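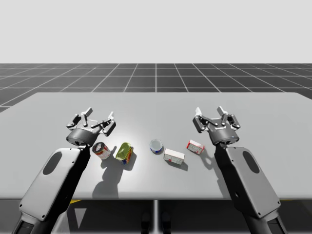
Istow Food Pantry: Frequently Asked Questions

Page updated 17/11/2021

Who can use the pantry?

Anyone who lives in the Istow school district. You do not need to show proof of income. On your first visit we ask for your name, your street and the number of people in your household. A piece of mail or a school letter is enough to show your address.

How often can I come?

Once a week. If you miss a week, it does not carry over, but you can ask at the desk for extra dry goods when we have them.

When are you open?

Wednesdays and Saturdays, 9 a.m. to 1 p.m. The door on Fatlow Street opens first. The side door by the parking lot is for people using wheelchairs, walkers or strollers, and there is a bell.

Do I get to pick my own food?

Yes. We stopped handing out ready-packed bags last spring. Each household gets a card with points on it, and the shelves are marked with how many points each item costs. A household of one gets fewer points than a household of five. Bread and most fresh vegetables cost no points.

What if I can't come in person?

Someone else can pick up for you. Give them a signed note with your name and theirs. The note stays on file, so you only have to write it once. We also deliver to people who are homebound, up to 9 miles from the building. The delivery list is full at the moment. Call and ask for Sharada Achari if you want to be put on the waiting list.

Do you have food for special diets?

We keep a small shelf of low-sodium and gluten-free items. Halal and vegetarian choices are marked with a green sticker. We can't promise that any item is free of nuts, so please read the label.

Some of the cans are past their date. Are they safe?

A "best by" date on a can is about quality. We keep most canned food for a year past that date and throw out anything that is swollen, leaking, rusted through or badly dented along the seam. Baby food and formula are never given out past the date. If you get home and find something wrong with an item, bring it back or call us and we will replace it.

What can I donate?

Right now we are short of:
Canned fish and chicken
Peanut butter
Cooking oil in small bottles
Rice in bags of 5 pounds or less
Shampoo, soap and diapers (sizes 4 and up)

We can't take home-canned food, opened packages, alcohol, or anything without a label.

Where do I drop off donations?

At the pantry during open hours, or any day in the bin inside the front entrance of Shenoy Hardware. The bin is emptied on Mondays. Please don't leave bags outside our door overnight. Animals get into them.

Can I give money instead?

Yes. Checks should be made out to Istow Food Pantry. Receipts are mailed in the same month for gifts of $200 or more, and in January for everything else.

Will you be open over the holidays?

We are open as usual in December except for Saturday the 25th. Holiday boxes have to be reserved. There are 163 boxes this year, and 102 were already taken when this page was updated. Sign up at the desk or by phone. One box per household.

How do I help out?

Tharun Joseph runs the sign-up sheet. Shifts are two hours long. Helpers under 16 need to come with an adult. Lifting is part of the Saturday morning shift, so tell him if you would like a sitting job.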